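Playroom > Pretend Kitchen > Your Questions

Toy Vegetables and One Real Saucepan: FAQ

Posted by Stepan Kovalchuk, 11/07/2019
Shares 92 | Comments 2

Ever since I wrote about our pretend kitchen in June I've been getting the same questions over and over, so I'm putting my replies on one page. I'm just a dad with a table and a lot of play food, so take it all as one family's way of doing things!

Why a real saucepan and not a toy one?

Because the toy ones drove me nuts. Ours were so small that one eggplant filled the whole pot, and the handles kept popping off. A small stainless steel saucepan has proper walls and a proper handle, and the kids love that it's shiny like the one on the stove. I'd go for the smallest you can find, since a big one gets heavy fast.
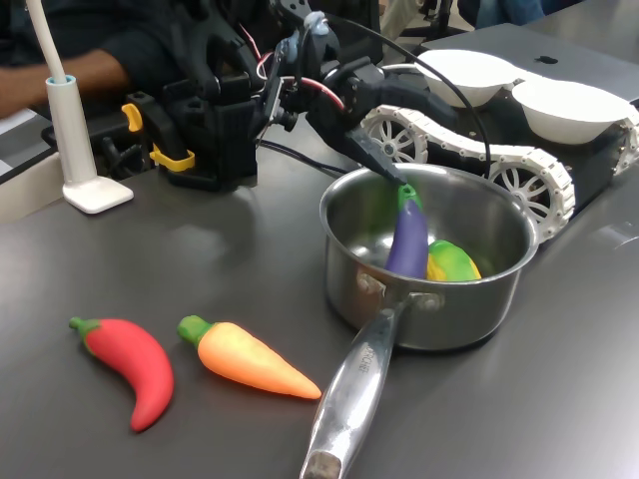
I'd also skip nonstick for this. Play food gets dropped in, scraped around and tipped out again all day long, and I don't want to fuss over a coating. Plain steel gets a few scratches and who cares.

Which vegetables should I start with?

Big, bold shapes in different colors. Purple eggplant, red chili pepper, something orange, something green. You really don't need the giant tub – I bought a set of 54 pieces once (Madard, long gone now) and most of it lived under the couch. A handful is plenty for making soup, and it's so much easier to clean up after.

What do you do with them besides "soup"?

Oh, lots! Our favorite is the order game. One person is the customer and asks for a vegetable by color, and the cook has to put the right one in the pan. Then we swap. Later on you can make it trickier by asking for two things, or by asking for everything except the red one. That one gets a lot of giggles. 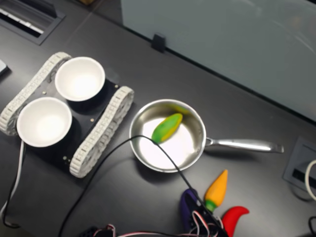 Green one in the pan, orange and red still waiting on the table.

We also do sorting with bowls. Plain white ones are nice because the colors show up so well against them.

Does the surface matter?

More than I expected. We used to play on a flowery tablecloth and things just vanished into the pattern. On a plain dark top even the little pieces stand out, and you can see at a glance what still needs picking up. If your table is light colored, a dark placemat does the same job.
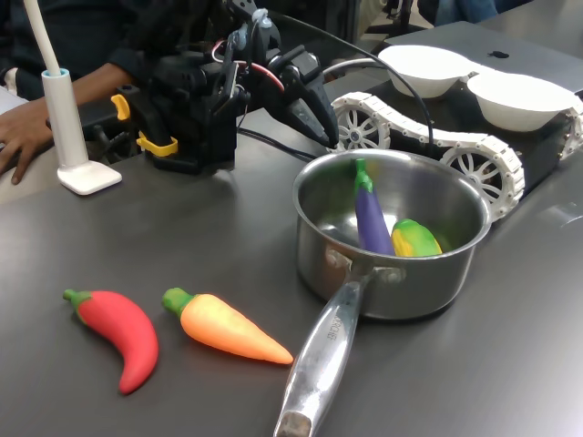
Another small thing on setup: I try to keep the pan in the middle and the handle turned toward whoever is cooking. At our real stove the handle goes the other way, pointing in, and I do tell the kids that every single time we play – pretend cooking is a good moment to bring it up.

How do you clean everything?

Warm water, a drop of dish soap, a soft cloth, then I leave it all on a towel overnight. If your vegetables are hollow, check for little holes before you dunk them. The pan just goes in with the regular dishes.

Comments (2)

cornandpeas: We do the order game with a notepad so my daughter can "write" the ticket. Takes forever but she loves it.

Lindy_M: Thank you for the placemat tip, ordering a dark one tonight. Do you keep the pan with the toys or in the kitchen?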